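Notebook, cell 2, December, 16:40

Today the arm sorted for the whole shift without Gianni Barbieri standing next to it. Counter at the end: 1,203 picks, 984 placed at the first try. The target from Venora is 1,000 at first try, so we are still under. I wrote the numbers on the Covari sheet also.

What changes for us. Before, two persons did the sorting by hand and one did the labels. Now one person refills the table and looks at the screen, and the other two went to packing. Gianni says his back is better but the day feels longer, because he waits for the beep and can't talk with the others. I think this is a fair complaint. I asked if we can move the refill place closer to packing. No answer yet.

Small items are still the slow part. Pens and markers that stand upright need a slower approach, I set the speed to 30 percent for them. Bags I did not change.

The morning people must learn to restart after a stop. At the moment only Gianni and me know it, and he was called two times during his lunch. I will write the steps on one page, with simple words.

To do: ask Rovemby for the second key.
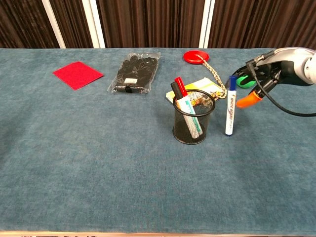 Gripper near the blue-capped marker, pen holder to its left.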